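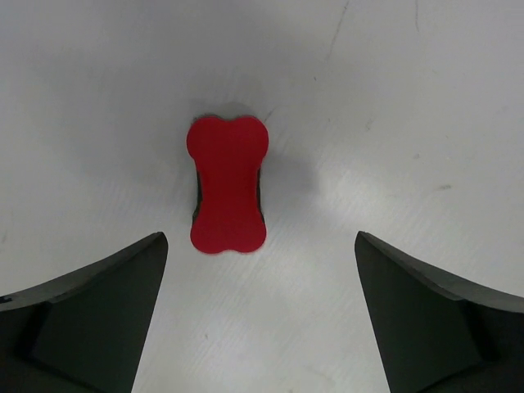
A bone shape in red.

Quiet runs, dry floors: Pauline Birkett on kennel design

Most of the complaints Pauline Birkett hears about boarding kennels concern noise, and most of the repair work she is hired to specify concerns water. She has been designing animal housing for 17 years, first at Perkard, where she drew stables and milking sheds, and now in her own practice in Pelton. Her latest project, the Tomoana boarding kennel, opened to dogs in July. We spoke in her office on a Thursday afternoon, with the Tomoana floor plan on the table between us.

The building has 33 runs in two wings and a floor area of 1,543 square meters, including the laundry and the isolation room. Birkett began with the drains.

"People want to talk about the runs first, how big they are, whether they have a window," she said. "I ask where the hose water goes. If the client has no answer to that, the size of the run can wait."

At Tomoana, every run falls toward the rear at a slope of 3 percent. Birkett considers anything flatter unreliable once a slab has settled. Anything much steeper is uncomfortable for older dogs, which end up sleeping with their weight on one side. The water leaves each run through a slot in the back wall and enters a covered trench outside the pen.

"The old arrangement is an open gutter down the middle, with everybody's water passing everybody else," she said. "One dog with an upset stomach at the top of the row and you have it in all the runs below. With the trench behind the wall, a dog can't reach it. You still have to lift the covers and clean it. Staff will tell you they do it every week."

She specifies a coved joint between floor and wall, carried up to the height of a hand, with no separate baseboard. Baseboards fail at the top edge, in her experience, and the failure is found by smell. The floor finish at Tomoana is a troweled resin with a fine grit. An earlier job, at Korirau, used a coarser grit. It gave excellent footing and wore out mops and paw pads, and two wings had to be ground back and recoated.

"That was my specification," Birkett said. "I had tested it for slip and for chemicals. I hadn't tested it for a Labrador that paces for nine hours."

Noise took up the larger part of the design budget. Hard, washable surfaces reflect sound, and soft surfaces cannot be hosed, so the absorbing material has to go where no water will reach it. Birkett hung sealed panels below the ceiling and set them in rows across the wing. She also broke up the sight lines. Doors at Tomoana are staggered so that no dog faces another across the aisle, and the lower part of each gate is solid.
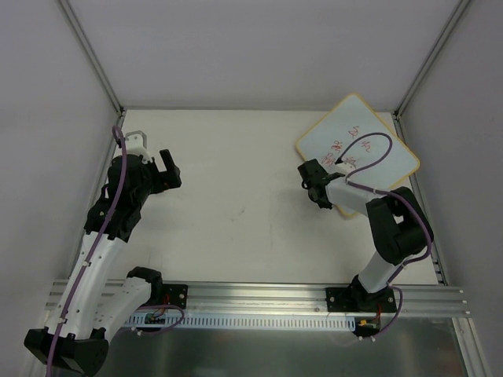 "A panel takes the edge off a bark after it has happened," she said. "The gate layout has more to do with how many barks you get. If I had to give up one of them to save money, I would give up the panels, and I would be sorry about it."

Feeding is the loudest part of the day in any kennel. The food room at Tomoana is placed at the outer end of the building, behind two doors, so that the sound of bowls does not carry into the wings. Bowls are loaded on carts and brought in full. The first version of the plan had the food room in the center, which shortened the walk for staff, and the owners gave it up with some reluctance.

Ventilation is separate for each wing, and the isolation room has its own supply and exhaust with no shared ductwork. Birkett sizes the system on moisture, using the volume of water expected on the floor after the morning wash. Odor, she said, usually follows from that figure. Air is supplied high at the aisle and drawn out low at the rear of the runs, near the floor, where the dogs are.

Asked what she would change, she pointed to the laundry. It has one door, used for both dirty and clean bedding, and the washers stand between that door and the folding table. A second door was drawn and then removed when the outside wall was moved to clear a sewer line.

"It works if people are careful," she said. "I don't like a plan that depends on that."

She is now revising the standard gate detail for her next set of drawings. The latch at Tomoana can be operated with one hand from the aisle side, but the strike plate collects hair, and she wants one that can be removed without tools.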